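Meeting room table: power, chargers and supplies
Frequently asked questions for staff and guests, Flandura office

These answers cover the large meeting room on the second floor, known on the booking calendar as Zadar. The smaller room, Hirkis, has its own page.

What is kept on the table?

A power strip, a USB charger, an open divided box for small items, a pack of whiteboard markers and the current reference books. Items may shift during a meeting. Return them to the window half of the table when you leave.

Can I charge a phone or tablet from the table?

Yes. Use the cube charger with the three orange USB ports. Bring your own cable; cables left in the room are removed at the end of the day. The charger is shared by everyone at the table, so unplug your device once it is full.
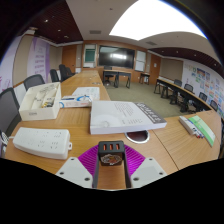
The USB charger, with the power strip and the divided box at left.

How do I tell our charger from a guest's?

By the sticker on the front face. The room charger is black and has an ornate sticker below the ports. If you find a charger without one, take it to the front desk, where it is held for 90 days.

Can I plug a laptop into the same strip?

Yes. The strip is intended for laptops, phone chargers and the conference phone. Do not connect heaters, kettles, fans or a second power strip. Large laminators and the label printer must be run from a wall outlet.

If the strip loses power, check its plug at the wall first. If it is seated and the strip is still dead, stop using it and report it. Do not swap in a strip from another room.

Where should the strip's cable run?

Off the side of the table, on the chair side, and down to the wall outlet. Check that it is clear of the chair casters before you sit down. A chair rolled over the cable will eventually damage the jacket. Do not route it across the tabletop.

What is the round opening in the tabletop for?

It is a cable grommet. It may be used for a network or display cable brought up from below. Keep books and papers off it when a cable is in use, and do not drop pens, clips or wrappers into it. The space below is hard to reach for cleaning.

What goes in the divided box?

Small loose items used in meetings. Put each item in a compartment and keep the box open so the contents can be checked. Food, batteries and personal items do not belong in it. The box is emptied and sorted every August.

Can I take the books out of the room?

The thick white book stays on the table. Other books may be borrowed if you sign them out with the front desk. The limit is 24 hours.

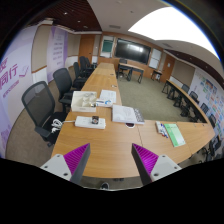

Nerys Beddoe
Office Services Coordinator

How should the table be left?

Clear of your own papers, cups and packaging. Cap the markers and lay them next to the eraser. Push the chairs in along the side of the table with the backs parallel to the edge. The tabletop is built in sections, and a chair pushed hard against the edge can open a seam.

What can I clean the tabletop with?

A soft cloth, slightly damp, wiped along the grain. Dry the seams afterward. Do not use whiteboard cleaner on the wood. For marker stains, leave the spot alone and report it. Refinishing is handled by Manríquez, and a spot that has been scrubbed takes longer to repair.

Can the sections be moved apart?

Only by Office Services. Requests for a different layout need two working days.

How many handouts can I leave in the room ahead of a meeting?

Up to 100 sheets, stacked at the far end of the table. Larger sets should be left at the front desk with the meeting name on top.

Who do I contact about a fault?

Call extension 77 and ask for Macario Quintero. Give the room name and say which item is affected. Faults with the power strip or charger are handled the same day.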